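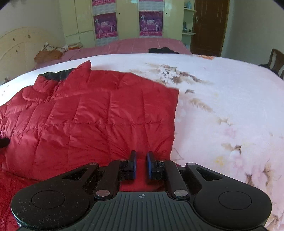
El plumífero rojo, sobre la cama.

Septiembre de 2026

¡Qué día en Pollness! Ishbel Geddes nos llevó por las hileras altas, las de syrah, y luego bajamos a la bodega a probar de las barricas. Tienen solo 40 y las conoce una por una (la del fondo, dice, va siempre con retraso). El blanco me encantó: salino, con algo de membrillo, y eso que le faltan meses. Blair quería llevarse una caja, pero de ese vino salen 2.000 botellas y están casi todas apalabradas. Conseguimos 2, una para casa y otra para Anil. Mañana toca Fundberg, que vendimia a mano y empieza tempranísimo. ¡Qué ganas! Tengo que acordarme de preguntar por el rosado.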